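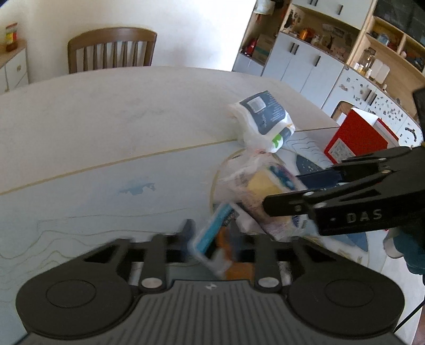

Packaged goods on a round-edged table.

Shrinking packs: is the new shelf label worth the fuss?

November 11, 2023

Bellthorpe shoppers will have noticed the yellow "size changed" tags at the Serrano store on Wikberg Road. The chain says the tags will flag any product that has lost weight while keeping its price. We'd like to believe it, but we have a few doubts.

For a start, the tag stays up for two weeks. If you do a big shop once a month, you could easily miss it. The tag also doesn't say how much has gone. A 500 gram bag of muesli that is now 450 grams gets the same yellow square as one that has lost a spoonful, and you're left to remember the old size yourself.

Then there's the question of who decides. Serrano relies on its suppliers to report changes, and a supplier has little to gain by owning up. Pider, the other grocer in town, has no tags at all and told us it is "watching with interest". We heard much the same in March about unit pricing on the bakery shelves, and those labels are still missing.

Our advice is dull but it works. Read the unit price, the small figure per 100 grams, and ignore the colour of everything else on the shelf. Keep a couple of old dockets in your wallet for the things you buy most.

If you've caught a pack that shrank without a tag, drop a note in the newsletter box at the library with the product name and both sizes. We'll put the list to both stores and print whatever they send back.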